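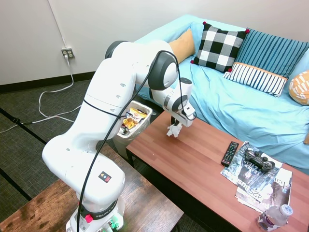
我用中文写日记，写到今天是第623篇。想写一串帖子，讲讲这件事怎么做，哪些地方我做错了。中文是我的第三种语言，如果句子里有毛病，请直接告诉我，我会记下来。

---

先说最早的样子。第一篇只有一句话："今天下雨，我吃了面。"写完以后我查了三次词典，查的是"了"应该放在哪里。其实那句话没有错，可是我当时不相信自己。

---

头一个月我每天都写天气。天气的词很快就用完了，我住的地方冬天只有两种天气，一种是下雨，一种是准备下雨。后来我开始写吃的，吃的比天气耐写得多。

---

时间是晚上九点半，写30分钟。到了时间就停，句子没写完也停。第二天先把那半句话补上，再写新的。这个办法对我很有用，我坐下来的时候总有事可做，不用对着白纸想今天发生了什么。

---

本子是Nulletti的，横线，纸有一点黄。我不喜欢方格本。方格本让我觉得每个字都在考试，写到"繁"或者"藏"这种字，总要跑到格子外面去。横线本上字可以大一点小一点，我的字本来就是这样的。

---

有人在帖子下面问过为什么不用电脑写。我两种都试过。用拼音输入的时候，我只要认得那个字就可以了。手写的时候我要真的会那个字。我有很多字只是认得。

比如"尴尬"。我认得它很多年了，到现在手写还是会停在第二个字的里面。

---

现在说错误。我把日记里改过的地方抄到另一个小本子上，按种类分开。最厚的一类是量词。

一开始我什么都用"个"。一个书，一个鱼，一个裤子。大家都听得懂，也没有人纠正我，所以我用了很久。

---

然后我学了一些量词，情况变得更坏。我太高兴了，到处用。我写过"一条消息"，对的。"一条路"，对的。"一条狗"，也对。于是我写了"一条猫"。

我的理由很充分，猫也是长的，特别是睡觉的时候。可是猫是"一只"。

---

还有"一把"。一把椅子，一把伞，一把钥匙，我都懂，手可以抓住。后来我读到"一把年纪"，在这个地方坐了很久。年纪也可以抓在手里吗？我很喜欢这个说法，但是不敢用在别人身上。

---

第二厚的一类是"了"。

我的母语里动词会变，过去就是过去。所以我看见昨天的事，就要放一个"了"。我写过这样的句子："小时候我每天走路去了学校。"

现在我知道，小时候的习惯不需要它，写"小时候我每天走路去学校"就好。可是手比脑子慢，写得快的时候它还是会自己跑出来。

---

第三类比较难说，我叫它"太完整的句子"。

我写："我打开了我的门，我看见了我的邻居，我对她说了你好。"

语法书大概不会反对，可是没有人这样讲话。改过以后是："打开门，看见邻居，打了个招呼。"我少写了三个"我"，意思一点都没少。

---

删掉"我"这件事，我练了很长时间。在我的语言里主语是不能随便丢的，丢了就像出门没穿鞋。现在我写完一段会回头数有几个"我"，能去掉就去掉。

（这条帖子里还是有很多。我看见了，今天不改。）

---

说到打招呼。我刚开始用中文跟邻居讲话的时候，她在楼梯上问我："吃了吗？"我很认真地回答她，还没有，打算七点吃，吃米饭和豆腐，冰箱里还有一点昨天的汤。

她站在那里听完了。她手里提着两个很重的袋子。

这件事我写在日记里，写了一整页，字很小。

---

现在她再问，我说："吃了，您呢？"就算没吃也这样说。刚开始我觉得这是说谎，过了一段时间才习惯，这句话跟饭的关系不大。

--- 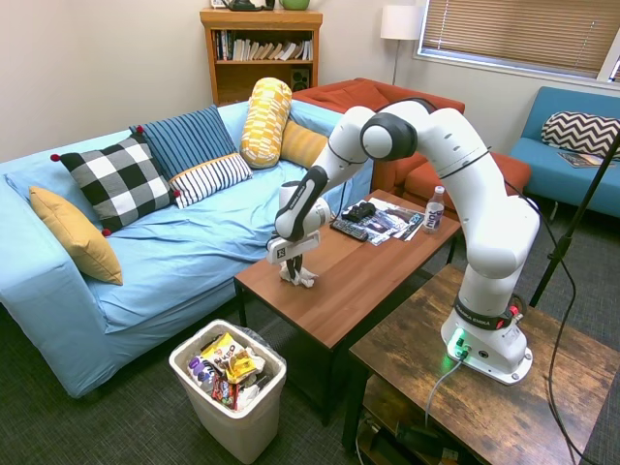 Alby Pirihi 在下面留言，说他也写过外语日记，坚持不到两个星期就停了，问我没有东西可写的那几天怎么办，是不是硬写。

---

谢谢 Alby，这个问题我想单独回答。

没有东西可写的日子很多。我的办法是抄。拿一本正在读的书，抄一小段，大概五六行，然后在下面写一句自己的话，可以是看不懂的地方，也可以是一个喜欢的词。抄也算一篇，我不给自己扣分。

---

抄书有一个我没想到的好处，我开始注意标点。

中文的逗号可以走很远。一个句子里有四五个逗号，中间换了几件事，最后才到句号。我以前每写六七个字就用一个句号，读起来像电报。抄了一阵以后，我的逗号胆子大了一点。

---

顿号我到现在还觉得很珍贵。我的语言里没有这个标点。苹果、梨、葡萄，小小的一点，放在那里刚刚好。有一段时间我为了用顿号，专门写买菜的清单。

---

也有断过的时候。去年七月我停了5天，发烧，什么都不想写。好了以后翻开本子，看见前面整整齐齐，心里很难受，差一点就不写了。

后来我在那一页上写了"病了"两个字，翻过去，从下一页开始。没有补。补出来的日记我试过一次，读起来很假，每天的心情都是一样的。

---

再说改错。自己改自己的错有一个限度，不知道的错是看不见的。所以每个月我选4篇，给一位教中文的朋友看。

我请她只画线，不写答案。画线的地方我自己想，想不出来再去问。开始的时候整页都是线，像下雨。现在还是下雨，小一点。

---

她有一次在一句话下面画了线，旁边写："没错，可是怪。"

那句话是："我对这个汤感到非常满意。"

我想了两天。语法没问题，词也没用错。后来我在面馆听见旁边的客人喝了一口汤，说："嗯，这汤行。"我回家就把那句话改了。

---

从那以后我的小本子多了一类，叫"没错，可是怪"。这一类长得最快，现在已经比量词厚了。我抄几句出来：

- "请问您能不能告诉我现在是几点钟？"（对同事说的）
- "我的周末是很愉快的。"
- "此外，我还买了葱。"

---

"此外，我还买了葱"是我自己最喜欢的一句。我的中文一半是从课本和新闻里学的，所以买葱的时候也像在宣布事情。

---

Gregor Moffat 问用什么词典。

我用一本纸的，学生用的那种，很旧了，封面用胶带粘过。手机词典也有，但是手机一打开，半个小时就没有了。纸词典的坏处是慢，好处是查一个字会顺便看见上下的字。我查"葱"的时候认识了"匆"，后来写信常常用到它。

还有一个规定，写的时候不查。不会的字先写拼音，画一个圈，等时间到了再一起查。不然30分钟全部花在词典里面。

---

拼音的圈圈很诚实。翻到前面的本子，有些字圈了一次又一次。"嘴"圈了很多次，"鼻"也是。脸上的东西笔画都太多了，只有"口"和"耳"对我比较客气。

---

有人可能想问，写了这么多，中文好了多少。

这个我回答得不太好。考试我没有再考过。能说的是几件小事。给房东写信说水管漏水，现在不用先打草稿。看菜单不用手指着念。跟人争论还是不行，对方说到第三句我就同意了，回家的路上才想起来我本来要说什么。

---

做梦倒是有一次用中文。梦里我在一个车站买票，售票员问我要几张，我想不起来票的量词，后面排了很长的队。

醒来第一件事就是对着天花板说："张，张，一张票。"

---

旧日记我不常看。看的时候最让我意外的是，前面那些句子虽然错，可是胆子很大。有一篇写海："海今天很生气，它把石头打了。"

现在我会写"今天风浪很大"。这句更对，但是我有一点想念前面那一句。

---

所以最近我又加了一个练习，每个星期有一篇可以乱写。比喻随便用，词放错地方也没关系，这一篇不给朋友看。昨天那篇写的是厨房的窗户，我说它"冷得在出汗"。不知道中文里能不能这样说，我先留着。

---

如果你也想开始，我的建议很少。本子买便宜的。时间定短一点，短到你累的时候也愿意坐下来。第一篇不要写自己为什么要学这门语言，这个题目太大了，写你晚饭吃了什么就可以。

---

补一条，刚才有一位读者指出，我在上面写"看见昨天的事，就要放一个'了'"，这里用"加"比"放"自然。谢谢，已经抄到小本子上了，在"没错，可是怪"那一类。

---

再补一条。还有人问，日记里写到别人怎么办。我只写姓或者写"楼下的"。邻居在我的日记里一直叫"楼下的阿姨"，直到有一天我发现她其实住在楼上。前面的我没有改，后面就写"楼上的阿姨"。如果有人从头读到尾，会以为是两个人。

---

九点半了，我去写今天的。昨天停在半句话上："下午去邮局，门口的人说"。他说了什么，我得想一想。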